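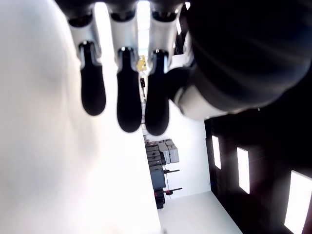
White floor and white wall, Wister fit-out.

Drirnlow Sodent
Recessed rectangular luminaire for dark ceilings

Product code: Sodent 278
Category: Interior lighting, commercial, recessed
Page revised: 2023-02-07

Overview

The Sodent is a flush rectangular light panel with an opal white diffuser, made for ceilings finished in black or another very dark colour. It is normally specified for white-walled rooms with a pale floor, where the walls and floor carry much of the reflected light and the ceiling contributes next to none. Showrooms, workshops, studios and test rooms are the usual applications.

The unit is supplied without a visible trim. The diffuser sits level with the face of the ceiling and the fixing flange is hidden above it. Under a black finish the cut edge of the ceiling board will show as a fine line around the diffuser, and this edge must be painted before the luminaire goes in.

Dimensions and build

Diffuser width: 278 mm
Diffuser length: three standard lengths, see order table
Fixing flange: 18 mm, all sides
Body: folded steel, white inside, black outside
Diffuser: opal acrylic, removable from below
Driver: remote, on a flexible lead
Colour of emitted light: neutral white, fixed
Dimming: by external controller only

All lengths share the same width, so panels of different lengths can be set out along a common centre line. Mixed lengths should be drawn on the reflected ceiling plan before ordering. Changing a length after the openings are cut means patching the board, and a patched black ceiling will show the repair under raking light.

Use on black ceilings

A black ceiling absorbs the light that a white ceiling would throw back into the room. Designers moving from a white ceiling to a black one should not carry over the old panel count. Recalculate with the ceiling reflectance set to the value given by the paint manufacturer, and keep the wall and floor values separate.

Contrast between a lit panel and a black surround is high. Where people work facing upward, or where polished equipment sits directly under the lights, order the Sodent with the secondary diffuser. It is a plain opal sheet that drops in above the main diffuser and needs no tools. Output is reduced and the figure for each length is given in the photometric file.

Matte paint is recommended for the ceiling itself. Gloss and semi-gloss finishes pick up a reflected halo at each panel and will show every joint in the board.

Setting out with vents and other services

Panels are laid out in straight rows. Square vents can share the same ceiling plane as the panels, provided the duct boot clears the luminaire body and the driver. Keep the driver out of the supply air path. Grilles in grey or bare metal finish stand out less than white ones against black, and are the finish most often chosen alongside the Sodent.

Set out the rows from the longest uninterrupted wall. On a long room a small error at the first panel becomes obvious at the far end, and a string line along one edge of the row is still the quickest check. Laser levels are acceptable if the line is taken to the diffuser edge and not to the opening.

Black ceiling at Wister, with rectangular white panels in rows and a square grey vent.

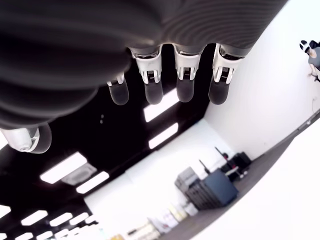

Installation

1. Confirm the panel positions against the reflected ceiling plan and mark each centre line.
2. Cut the opening to the template supplied in the carton. Do not use the diffuser as a template.
3. Paint the cut edge to match the ceiling. Allow the paint to cure fully.
4. Place the driver through the opening and set it clear of insulation.
5. Connect the lead, offer up the body and tighten the four clamps evenly.
6. Remove the protective film from the diffuser and snap it into place.

Electrical connection must be carried out by a licensed electrician. Gloves are supplied in each carton and should be worn for step 6. Fingerprints on the inner face of the diffuser are visible when the panel is lit.

Cleaning

Wipe the diffuser with a soft damp cloth. Do not use solvents or abrasive pads. Dust on the surrounding black board should be removed with a dry microfibre cloth, working away from the panel.

Reference project: Wister

Ceiling contractor: Mac Mathúna
Lighting layout: Neusa Sampaio
Site supervision: Abdul-Rahman Darko
Finish: black ceiling, white walls, white floor

The layout was revised in January to bring the panel rows into line with the ventilation drawings. The openings were cut after the revision was signed off.

Ordering

Sodent 278-S: short
Sodent 278-M: medium
Sodent 278-L: long
Secondary diffuser: add suffix -D
Spare clamps: bag of 18

Supplied in cartons of 2. Single units are available as spares only. Warranty is 3 years from the date of delivery and covers the body, diffuser and driver. Damage caused by painting over an installed diffuser is excluded.

Photometric files, the cutting template and the reflected ceiling plan symbols are available from Drirnlow technical sales on request. Please quote the full product code including any suffix.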